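11 Feb 2026
By the Flivari cell group, Brostow

4.2 Looking after the wrist camera and fingers

I should say up front that we didn't plan to write a section on upkeep at all, but I spent so much of May with a hex key in my hand that it seemed wrong to leave it out. The Flivari cell is one arm on a bench, with a two-finger gripper and a small camera mounted at the wrist. We ran 716 grasp trials on it at our Brostow lab, and the camera mount gave us more grief than the arm ever did.

The trouble was drift. The bracket (a Birnska part, and a decent one) is held by two screws, and they work themselves loose a bit at a time. You don't notice it in any one trial. What we did notice was the gripper closing a touch left of where the planner thought the rim of the basket was — fine on a soft target, not so good on a stiff wicker one. We now check the screws every 26 trials and rerun the hand-eye calibration if either one turns under light torque. I was skeptical that such a short interval was worth the bother, but the offsets settled down once we stuck to it.

Fingers are easier. The pads get a wipe with isopropyl before each session and get swapped when the edge starts to round over. We went through 7 pairs. Our first lot came off crooked because I'd rushed the adhesive, so please give it the full cure overnight, whatever the label says!

Lighting took some fiddling too. Shadows beside the basket were being picked up by the Cao segmenter as part of its wall, so we moved the lamp higher and retrained on views like the one in Figure 3, with the rim close to the camera. I'd still like a proper diffuser for the cell, and it's on the list for the next rebuild.

Figure 3. Wrist camera view beside the wicker basket, with a gripper finger at the bottom and soft shadow across the pale surface.

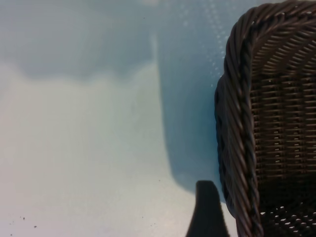
Does the hand-eye calibration need redoing after a pad swap?
Only if the new pads differ in thickness or the bracket was bumped while you were changing them.

Contact: Flivari cell group, Brostow | © 2026 | Back to top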